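**Zwischenbericht Februar – Arbeitspaket 2: Regeln für den Umgang mit handgeführten Greifern**

Liebe Kolleginnen und Kollegen bei Takács,

vielen Dank zunächst für die Geduld mit uns, denn dieser Bericht kommt ein wenig später als versprochen. Dafür können wir inzwischen mehr erzählen, als wir im Herbst zu hoffen gewagt hätten. Im Projekt Jornumon geht es ja weiterhin darum, für die Aufnahme von Greifbewegungen eine Hausregel zu schreiben, die man am Tisch tatsächlich benutzt und die nicht nur im Ordner steht. Der aktuelle Entwurf hat 31 Punkte. Das sind mehr als geplant, und Jenő Barta hat schon freundlich, aber bestimmt angemerkt, dass er sie sich nicht alle merken wird. Wir kürzen also noch.

**Zustand der Greifer**

Am meisten diskutiert haben wir über die Schaumstoffpolster an den Fingern. Bisher stand im Entwurf nur, die Polster seien »regelmäßig zu prüfen«, und jeder verstand darunter etwas anderes. Jetzt gilt: Sichtprüfung beider Polster vor jeder Aufnahmereihe, Finger dabei ganz geöffnet. Ist ein Polster eingerissen, ausgefranst oder hängt ein Stück lose herunter, werden beide Seiten gewechselt, auch wenn die andere noch gut aussieht. Über diesen letzten Halbsatz haben wir lange gestritten – der Verbrauch steigt dadurch natürlich –, aber wir möchten ungleiche Auflageflächen in den Daten vermeiden.
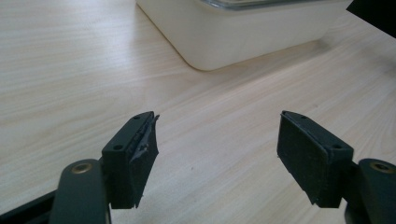 *Abb. 1: Linkes Polster eingerissen, rechtes Polster augenscheinlich intakt. Nach neuer Regel: beide wechseln.*

Dilteck hat uns zugesagt, die Polster künftig paarweise verpackt zu liefern, was die Sache im Alltag sehr erleichtern dürfte. Im Prüfblatt gibt es dafür eine eigene Zeile mit Kürzel und Uhrzeit. Wer ein Polster wechselt, trägt es dort ein, bevor weitergearbeitet wird.

**Beidhändiges Arbeiten**

Der zweite Schwerpunkt war die Arbeit mit zwei Greifern zugleich. Hier haben wir uns von 1605 vorliegenden Aufnahmen leiten lassen, von denen wir 213 gemeinsam durchgesehen haben. Daraus sind 5 Regeln entstanden, die uns besonders am Herzen liegen:

- Auf dem Tisch liegt nur, was zur Aufgabe gehört.
- Kabel werden seitlich nach außen geführt und kreuzen nie den Bereich zwischen den Backen.
- Behälter werden von beiden Seiten möglichst auf gleicher Höhe gefasst.
- Ärmel bleiben oberhalb des Handgelenks.
- Bei Unsicherheit: absetzen, neu beginnen, Abbruch vermerken. 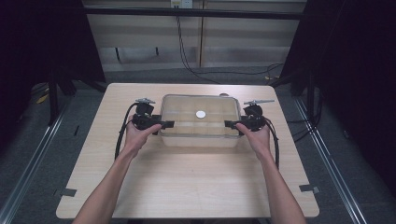 *Abb. 2: Durchsichtiger Behälter, von links und rechts zwischen zwei Greifern gefasst.*

Mit der dritten Regel sind wir noch nicht ganz zufrieden. »Möglichst« ist ein weiches Wort, und bei durchsichtigen Behältern lässt sich die Höhe in der Durchsicht der Bilder oft schwer beurteilen. Brorkeo hat angeboten, eine kleine Bildtafel mit guten und schlechten Griffen beizusteuern, und dieses Angebot nehmen wir sehr gern an.

**Wie es weitergeht**

Bis zum nächsten Bericht möchten wir die Regeln kürzen, das Prüfblatt auf eine Seite bringen und beides von Leuten erproben lassen, die am Entwurf nicht mitgeschrieben haben. Offen ist noch, wer die Freigabe nach einem Polsterwechsel erteilt. Jenő Barta plädiert dafür, dass die Person am Tisch das selbst darf, und ich neige inzwischen auch dazu. Über eine kurze Rückmeldung von Ihrer Seite zu diesem Punkt würden wir uns sehr freuen.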